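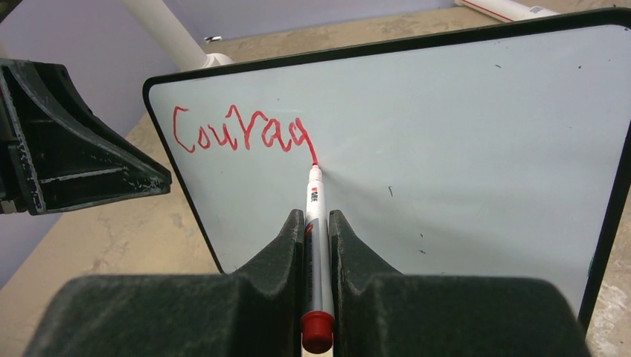
Red marker on the white writing surface, black frame.

Jilden Framed Whiteboard
Sold by Gusa Classroom and Office Supply

The Jilden is a dry-erase board with a black frame and rounded corners. It can be hung on a wall or laid on a desk, and it is light enough for one person to carry from room to room. We sell it to schools, small offices and people who want a place at home for the grocery list.

The board comes with hanging hardware in the box. Markers, eraser and cleaner are sold separately.

Features

Painted steel writing surface, holds magnets
Black frame with rounded corners
Hangs upright or sideways
Can be used flat, tilted or on an easel
4 mounting points, one near each corner
Works with any standard dry-erase marker

Writing surface

The surface is a pale grayish white. It is less glossy than our Tretus boards, which cuts down on glare from overhead lights and makes the board easier to read from the side of a room. Red, black and blue ink all show up well. Yellow and light orange are hard to read from more than a few steps away, and we don't suggest them for signs or schedules.

A less glossy surface holds on to a little more ink. After a lot of use you will see light streaks and smudges where earlier writing has been wiped off. They don't get in the way of new writing and come off with a damp cloth. If you want a board that wipes completely clean with a dry eraser every time, look at the Tretus instead. It costs more and weighs more.

Hanging the board

Hold the board where you want it and mark the wall through the 4 corner brackets with a pencil. Drill the holes, push in the plastic anchors, and drive the screws until the heads stand slightly out from the wall. Set the board over the screws and slide it down until it stops. Check that it is level, then tighten.

The anchors supplied are for drywall. Brick and concrete need masonry anchors, sold at any hardware store. Do not hang the board directly above a heater.

Using it without a wall

The Jilden does not need to be mounted. The back is covered with a flat panel and the frame has no sharp edges, so it can lie on a table for small group work or handwriting practice. Younger children tend to find it easier to write large letters on a board that is lying down or leaning at a low angle. Put a rubber mat under it if the table is slick.

Cleaning

Wipe with a dry felt eraser or a soft cloth after each use. Once a week, or when streaks build up, spray a small amount of whiteboard cleaner on a cloth and wipe from top to bottom. Plain water also works. Dry the board before writing on it again.

Ink left on for a long time can be stubborn. Write over it with a fresh dry-erase marker and wipe right away. Repeat if needed.

Do not use scouring pads, steel wool, bleach or kitchen powder cleaners. These scratch the finish and the warranty does not cover it.

What customers ask

Can I use permanent marker for grid lines?
It will stay for a while but it wears off unevenly. Thin vinyl tape gives a straighter line and peels off in one piece.

Does the frame come in other colors?
Black only. The gray frame was dropped in May.

Is there a marker tray?
The Demissie clip-on tray fits the lower edge of the frame. It is a separate item and needs no tools.

Can the frame be replaced if it gets bent?
No. The frame and surface are bonded together at the factory.

Reviews

"Bought it for the reading corner. The children lean over it on the floor and it has held up fine. It does need the spray now and then." Ásdís Bisgaard

"Hung it in the workshop office. Easy to put up. I would have liked the tray to be included." Dennis Mwaipopo

Ordering

Single boards ship in a flat carton with foam corners. Packs of 3 are sold at a lower price per board. For school orders of 100 boards or more, write to Hiba Hamdan in the sales office for a quote before ordering online.

Check the carton when it arrives. If a corner is crushed, note it on the delivery slip and contact us before hanging the board.

Page updated 2025-02-15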